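Skip to content
Home Walks Kitchen Bread Old posts About
Search this blog… Go

Rye, at last!

I have been trying to make a proper dark rye loaf since I moved to Wurport, and I've got one. It's on the board as I type, wrapped in a tea towel, and I am under strict instructions (my own) not to cut it until tomorrow morning. A rye loaf needs a night to settle or the middle sticks to the knife like glue. I know this because I've ignored it every single time until now.

The whole thing started with Ojārs Liepiņa, who runs the Saturday-morning sort of bakery that's open whenever he feels like it. I bought half a loaf from him in November, ate it standing up in the street with nothing on it, and went straight back for the other half. It was sour and a bit sweet and full of caraway, and so heavy I thought he'd left the scales in the bag. I asked how he did it and he said "slowly", then served the next person.

So I went home and did it quickly, and made a brick.

The starter

My starter came from Kaja Grigaitė, in a jam jar with a label saying Navickas. That's its name. She got it from a neighbour called Navickas and it stuck, and now I say things like "I can't come out, I haven't fed Navickas" and people have stopped asking. It's a rye starter and it smells of apples on a good day and nail varnish on a bad one. On a bad day I tip most of it away and feed it twice, and by the evening it's happy again.

I feed it equal weights of wholemeal rye and water. Wheat flour makes a lovely stretchy starter, but rye goes off like a rocket! In a warm kitchen mine doubles in 4 hours. In my actual kitchen, with the window that doesn't shut, it takes most of the night.

The dough (which isn't really dough)

If you've only made wheat bread, rye is going to feel wrong. There's no kneading and no smooth springy ball. You get something closer to wet cement, and you have to believe in it. I kept adding flour to make it behave and that was my brick problem, right there. Leave it wet.

For one loaf I stir 300 grams of the bubbly starter into the flour and warm water with salt, a big spoon of black treacle and more caraway than seems polite. Two minutes with a wooden spoon and it's done. Then it goes into a greased tin, smoothed over with wet hands, and I leave it alone until little pinholes show on the top. That's the sign! I spent weeks poking it with a finger like you do with a white loaf, and all you get is a hole with a finger-shaped look about it.

I do all my mixing and shaping on a bare table these days. I used to use a cloth and spent more time scrubbing the cloth than baking.
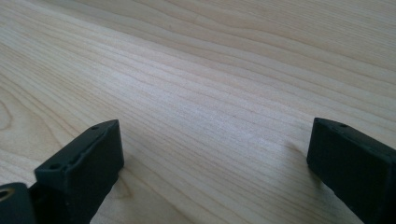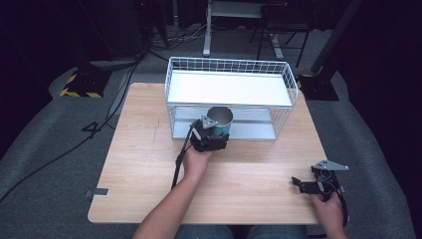

Baking it

Hot to start, then turned down, and a long bake. Longer than you think. My oven has two moods and neither matches the dial, so I bought a cheap thermometer to hang inside and found it was running far cooler than I'd believed. All those gummy loaves, and I'd been blaming poor Navickas.

Once the crust has coloured I take the loaf out of the tin and put it back in on the bare shelf for the last stretch. Povilas Eglītis told me to do that and I didn't want to, as it seemed like a good way to drop it, but the sides come out so much better. You get a crust all the way round, thick and chewy, and the kitchen smells of toffee.

What to put on it

Butter, loads of it. After that, pickled herring if you like it (I do, very much), or cream cheese with cucumber and dill. Tarmo next door has his with honey and a slice of hard cheese, and I was rude about that until I tried it. The ends make very good toast, cut thin and done twice.

I've already got the next one planned, with sunflower seeds and a handful of cooked grains stirred in. Navickas has been fed and is sitting by the radiator. Cutting the first slice at seven tomorrow, butter is out of the fridge ready.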